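# Semora book 4: is the middle too long? (spoilers to chapter 13)

**tidewren** – 6/4/24

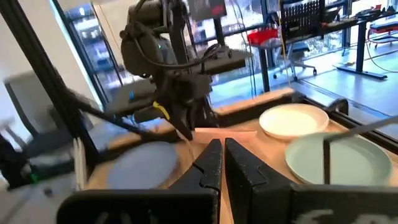 Plates on the wooden table.

I finished the first half of the new Semora book last night and I would like to know what others think. My edition has 561 pages, and the sisters don't leave Storninley until very late. I liked the first three books a lot, but now I am a little tired of the harbour and the council. English is not my first language, so maybe I read slower than you and feel it more.

**Adebisi_fan**

I don't agree. The harbour chapters are the best part for me. Without them we would not understand why Traditz closes the gate in chapter 13. Did you read the short story between books 3 and 4? It explains the quarrel with the ferryman.

**tidewren**

No, I didn't know there was one. Is it in the paperback?

**Pin-yu Chung**

It is only in the August reprint of book 3, at the back. My library has it.

I am between the two of you. The council scenes are well written, but there are too many of them, and the younger sister almost disappears. In book 2 she had half of the chapters – now she gets two letters and one dream.

**Adebisi_fan**

Three letters! The burnt one is also hers, look at the signature again.

**marrowlight**

The burnt one is from the aunt. The spelling of "grey" is different. I was sure of this until I read your post, and I am still sure.

**Adebisi_fan**

The aunt can't write, it says so in book 1.

**marrowlight**

She says she can't write. She also says she has never been on a ship.

**tidewren**

Please, nothing after chapter 13! I will ask my library for the reprint and read the story first, then go on with the second half.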